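**報道関係各位**

# 「たたむ前に、一度ひろげる」 Futow、冬物衣類の預かりサービス「Midach」を9月に開始

衣類のお手入れと保管を手がけるFutow(フトウ)は、冬物の上着を一着から預かる新サービス「Midach(ミダック)」を、9月より開始いたします。あわせて、自宅で上着をたたむ方のための小冊子『ベッドの上の三分間』を、希望される方に無料でお送りします。

預かりサービスの会社が、自宅でのたたみ方を丁寧に教える冊子を配る。社内でもこの点について意見が分かれ、会議は予定を大幅に超えました。結論としては「読んだ方の何割かは、面倒になって弊社に送ってくださるのではないか」という、たいへん前向きな見通しのもとに発行が決まっています。

## 椅子の背もたれという名の収納家具

弊社は今年の春、会員2748名を対象に、上着の保管についてのアンケートを行いました。「着終わった上着を、まずどこに置きますか」という問いに対し、回答者の69パーセントが「椅子の背もたれ」を選んでいます。クローゼットは二位でした。クローゼットの面目のために、得票率は伏せておきます。

自由記述欄には、次のような声が寄せられました。

- 「椅子が埋まったので、椅子をもう一脚買いました」
- 「たたむとフードだけが余る。毎回余る」
- 「ファスナーを閉めてからたたむのか、開けたままなのか、夫婦で決着がついていません」
- 「しまった場所を忘れるので、しまわないことにしています」

最後の方のお考えには一理あり、担当者一同、反論を用意できませんでした。

## 床より、テーブルより、ベッド

小冊子の制作にあたり、弊社の衣類お手入れ室では、上着をたたむ場所をあらためて検討しました。床は腰にきます。食卓は、たいてい誰かの郵便物が先に座っています。その点、ベッドは広く、高さもほどよく、なにより寝る時刻までに片づけなければならないという、強力な締め切りがついてきます。

冊子の冒頭でおすすめしているのは、たたむことではなく、ひろげることです。上着を一枚、フードを向こう側にしてベッドに平らに置き、裾を手前にそろえます。ここで初めて、ひもの左右がずれていることや、ファスナーが斜めに走っていることに気づく方が多いはずです。着ている間は自分の顎の下で起きている出来事なので、無理もありません。
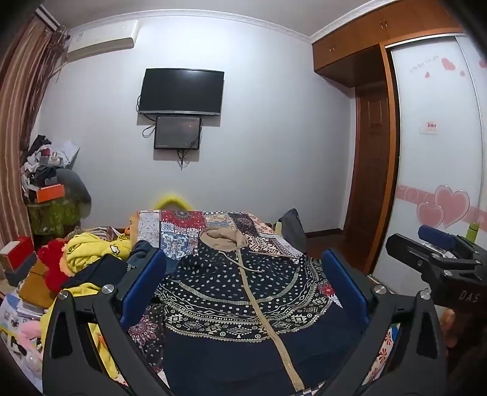 とりわけ手間がかかるのが、柄のある上着です。紺地に細かなしずく形の柄が散り、その下を生成り色の帯がぐるりと通っているようなパーカーの場合、帯のところで適当に折ると、しまっている間じゅう、ジグザグやひし形がちぐはぐな顔を見せることになります。気にしなければそれまでですが、一度気になると、引き出しを開けるたびに気になります。冊子ではこうした柄物について、帯の曲線を先に手でならし、無地の部分を折り目に使う方法をご紹介しています。

もうひとつ、ベッドカバーとの相性という問題があります。パッチワーク柄のカバーの上に柄物の上着をひろげますと、どこまでが服でどこからが寝具なのか、慣れないうちは目が迷います。無地のシーツを一枚敷けば解決しますが、そのシーツもあとでたたむことになるため、冊子では推奨を見送りました。

## 『ベッドの上の三分間』のおもな内容

冊子は全30ページ、ポケットに入る大きさです。ポケットに入れたまま上着と一緒に預けられる事例が試験期間中に相次いだため、表紙に「お預けになる前に取り出してください」と大きく入れました。

1. **ポケットの点検**:左右、内側、もう一度左右。
2. **ファスナーの扱い**:中ほどまで上げて止めます。全閉派と全開派の双方に不満が残る、公平な位置です。
3. **引きひもの始末**:両端を引き出して長さをそろえ、首もとに軽く置きます。先端が結んである場合、ほどく必要はありません。
4. **フードの折り方**:裏地を内側にして、身頃のほうへ一度だけ倒します。二度倒すと、かさが増えます。
5. **袖の位置**:背中側で交差させず、脇に沿わせます。
6. **柄物の特則**:前述の帯の件です。この章がいちばん長くなりました。
7. **三分を過ぎた場合**:椅子の背もたれにお戻しください。またの機会があります。

執筆を担当した衣類お手入れ室長のSekar Chong(セカー・チョン)は、次のように述べています。

「当初の題名は『ベッドの上の一分間』でした。校正の段階で全員が試したところ、誰ひとり間に合わず、私は四分かかりました。三分というのは、実測と見栄のあいだをとった数字です。フードについては、正直なところ、きれいにたたむ方法は存在しないと考えています。存在しないなりに、恥ずかしくない形を載せました」

## 預かりサービス「Midach」について

それでもたたみたくないという方のために、Midachがあります。お申し込み後にお届けする専用袋へ、上着をそのまま入れてお送りください。たたまずに結構です。丸めてあっても、弊社の者は何も申しません。

お預かりした上着は、お手入れ室で一着ずつひろげ、ほつれ、ひもの抜け、ファスナーの引っかかりを確認したうえで保管します。確認の結果は短い書面にまとめてお知らせします。試験期間中は「ポケットの中身について」という欄が最も長くなる傾向が見られ、途中で用紙の枠を広げました。飴、領収書、片方の手袋が三大勢力です。

保管には、提携先のSemeniuk(セメニュク)が運営する倉庫を利用します。つり下げ保管と平置き保管から選べ、厚手のものはつり下げ、伸びやすい編み地のものは平置きをおすすめしています。お返しの際は、冊子のとおりにたたんでお送りします。届いた箱を開けて「思ったより小さい」と感じられたら、それが室長の三分間です。

### サービス概要

- **名称**:Midach
- **開始時期**:9月
- **対象**:コート、ジャケット、フード付きの上着など。一着から。
- **一回のお申し込み上限**:10着
- **保管方法**:つり下げ、または平置き
- **お預かりできないもの**:革製品、毛皮、濡れた状態の衣類、椅子

椅子については、試験期間中に実際のお問い合わせがありましたので、念のため明記しております。

### 専用袋について

専用袋は、袋物の製造を行うGrorkico(グロルキコ)と共同で開発しました。口が広く、上着をどちら向きに入れても途中で引っかかりません。開発中の試作品には内側に「ここで袖を折る」という案内線が印刷されていましたが、試験利用者のどなたも線を見ておらず、量産品では省きました。空いた面には何も印刷していません。

袋は返送時にもそのまま使えます。ご自宅に残った場合は、次の季節までたたんで保管してください。袋のたたみ方は冊子の最終ページに載せてあります。

## 小冊子のお申し込み方法

『ベッドの上の三分間』は、Midachの会員でない方にもお送りしています。Futowのお客様窓口へ、お名前とご住所をお知らせください。お一人につき一冊とし、ご夫婦でファスナーの件が未決着の場合に限り、二冊までお受けします。

報道関係の皆様には、冊子の見本と専用袋をご用意しています。お手入れ室の取材も可能ですが、繁忙期の午前中は作業台がすべて埋まるため、午後2時以降にお願いいたします。撮影用に上着をお持ちいただければ、その場でひろげ、たたんでお返しします。所要時間の計測はご遠慮ください。

## Futowについて

Futowは、衣類のお手入れ、補修、保管を行う会社です。ボタンの付け直しから始まり、現在はひもの通し直し、ファスナーの交換、季節物の保管までを取り扱っています。社内の椅子には、背もたれがありません。

**本件に関するお問い合わせ**
Futow 広報担当(衣類お手入れ室 Sekar Chong 宛の取材依頼も、こちらで承ります)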